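4.2 Placing plants near a radiator

Joreck plant stands and side tables may be used in a heated room. Read this section before you put a potted plant on one.

1. Switch off the radiator and let it cool before moving furniture near it.

2. Place the stand to one side of the radiator, with a gap of at least 40 cm. Keep the valve within reach.

3. Check that the stand is level. Turn the adjustable feet by hand until all 4 touch the floor.

4. Put a saucer or a felt pad under the pot. Unglazed pots draw damp through the base and will mark the surface.

5. Turn the pot so that long stems lean away from the radiator. Tall plants with bare stalks can be tied loosely to a cane.

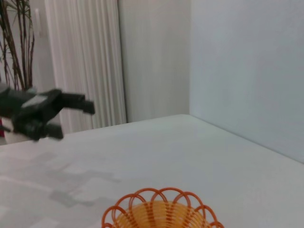
Fig. 7. Plant in a white pot beside a column radiator.

6. Turn the heating back on. After an hour, feel the leaves nearest the radiator. If they are warm, move the plant further away.

Note: Soil dries out faster in a heated room. From December onwards, check it with a finger every few days and water only when the top layer is dry. Do not give more than 500 ml at a time.

Caution: Never stand a pot on top of the radiator or hang one from its pipes.

Caution: Wipe up spilt water straight away. Do not use wax polish on a surface that is still damp.

For replacement feet and felt pads, see section 6.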